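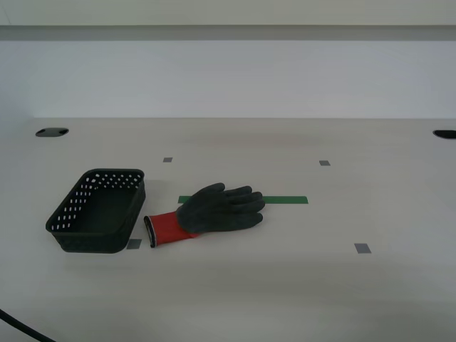
The Sinholm glove works opens its doors one afternoon in May, and I went because the alternative was cleaning the gutters. Admission was 2 dollars, which bought a paper visitor badge and a cup of coffee I'd have paid another 2 to avoid.

Mikkelsen makes work gloves. The one everybody leaves with an opinion about is the Stutside, with its red knit cuff and dark gray rubber-coated palm and fingers. I own several, all lefts.

The knitting room comes first. It has 100 machines in it and you can hear every one. Our guide shouted for ten minutes and I caught the word "cotton." Next door the bare gloves ride along on metal hands, fingers down, like a very slow audience trying to get a question in, and are lowered into the rubber. The coating stops wherever it stops, so the line where gray meets red wanders a bit from glove to glove. I asked if this was deliberate and was told it was normal.

The plant turns out 1,400 pairs a shift. They're matched up by hand at long tables, and I watched this part far longer than I'd planned to. It's oddly restful, and I picked up no skills I could use on my own sock drawer.

The gift shop sells gloves. It also sells small black plastic baskets with holes in the sides, for keeping gloves in. I bought one. The bus back to Wirnport leaves from the far gate, and it doesn't wait for people who are still deciding on a size.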